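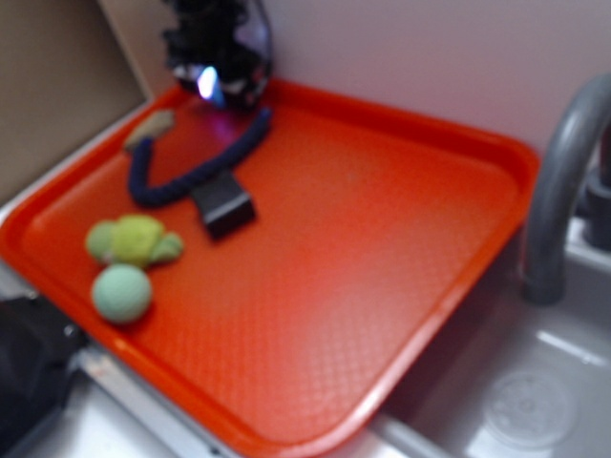

Re the Sunday supper — quick one before I run. Hall kitchen is ours from 4, doors at 6, and we still don't have enough trays. Lev asked what kind. The orange-red plastic ones with the raised rim and the crosshatch on the inside, like the one lying across the counter by the sink. Glasses don't slide on them. Quintero Supply has them but wants a minimum order, so no. If you've got any at home with a proper rim, put tape with your name on the bottom and bring them.

On Sunday, January 11 or whatever it is, Lev Kuzmenko wrote:
> Sorry, lost track of the thread. Are we still doing soup for
> everybody or only the Droven Street people? And who is
> picking up the bread? I can do bread but not before 3.
> Also what happend with the money from last time, was it
> 174 or did that include the raffle.
> Lev

Soup for everybody. Up to 1000 flyers went out, so no idea how many will turn up, plan for a full hall and we freeze the rest. Bread at 3 is fine, Vuvport Bakery, back door, it's paid for.

Money — 174 was the raffle by itself. Whole account is at 2655 now, Pylyp has the receipts if you want to go thru them. Roof fund gets half, as agreed.

Dishes: two people washing, two drying, swap at the halfway point. Last time the same pair got stuck in there all night and missed the singing. Pls don't leave the big pots to soak, the Monday group needs that sink. 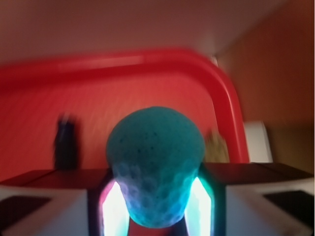
Teal ball, dimpled toward the bottom.

Still need — ladles, a second coffee urn, somebody with a van. Reply to the list, not just to me, I wont see it till late.

Pylyp Maksymiv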